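4. What people mean when they say a kitchen is "theirs"

4.1 The counter as a shared surface

We came to the counter by a roundabout road. When we first planned the Zonmont study, our questions were about rent, noise, and the sharing out of bills, and the kitchen was meant to fill a page at most. But people kept steering us back to it. Ask a tenant in a shared house how things are going and, sooner or later, you will hear about the counter. 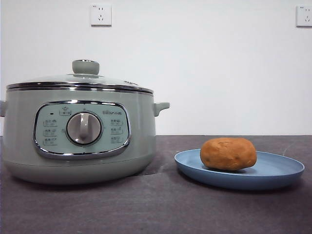

Figure 3. Electric cooker and light blue plate on a dark gray countertop.

Milovan Vidmar disagreed with us on this point from the start, and told us that the counter mattered far less than the shelf above or below it, since a person can clear a counter in a minute but a shelf has to be agreed upon. We have turned that remark over many times while writing this section, and we still think he is partly right. Shelves are where the long arguments live. Yet the counter is where a household shows its hand from day to day, and that is why we have given it the larger share of our attention in these pages.

Our material comes from 17 shared households in Zonmont and the streets just across the river in Natton. We visited each household twice, and the second visit was always the better one, with coffee on offer and the good chairs brought in from somebody's bedroom. Tenants also kept kitchen diaries, which came to 3,513 entries in all. Many are only a few words long ("pan again" appears more often than we would have liked), while others run on for a page and wander off into family news, which we read with great pleasure and have left out of the analysis.

Three kinds of claim on counter space came up in the diaries. The first we call standing claims. An appliance is set down in a spot when its owner moves in, and it stays there – through new tenants, new leases, and in one house a complete change of flooring. Rice cookers, kettles, and toasters make most of the standing claims in our material. They are heavy enough to be a bother to move and useful enough that other people soon come to rely on them, and so the owner gains a bit of ground without ever having asked for it. In 14 of the households, tenants could tell us right away whose appliance had "always" been in its place, even when that person had lived there less than a year.

The second kind is the passing claim. A plate is put down, a cutting board is laid out, a bag of onions waits for its cook. Everyone understands that such things will be gone by evening, and so they cause very little trouble until they are not gone by evening. Kobe Verbruggen, writing in his diary in July, put it more kindly than we could: "I don't mind the bowl. I mind that I have started to plan around the bowl." That small shift, from stepping around a thing to planning around it, seems to us to be the point at which a passing claim starts to harden into a standing one.

The third kind is harder to name. We settled on open claims, by which we mean food or tools left out for anybody who wants them. Fruit is the usual case, and so are bread ends and the last slices of a birthday cake. Tenants told us, with real warmth, that these were the things that made a house feel like a home. They also told us how easily an open claim could be mistaken for a passing one. A potato on a plate may be an offer, or it may be supper, and a new tenant has no way of telling which until a mistake has been made and forgiven.

4.2 Written rules and spoken ones

Only 2 of the households had written rules about the kitchen. Both were in the tall brick terraces around Zivuvstead Lane, and both sets of rules had been drawn up after a quarrel that the present tenants knew only by hearsay. We had expected written rules to be stricter than spoken ones. In practice they were looser, and people pointed to them with a smile, much as one points to an old family portrait.

Spoken rules did the daily work. They were passed along while cooking, often as a story about a former tenant, and they changed a little with each telling. At the Yau house, a rule about wiping the counter after supper had, over several leases, turned into a rule about who gets to cook first. The tenants there saw no oddness in this, and after a second helping of their very good lentil soup we were inclined to agree with them.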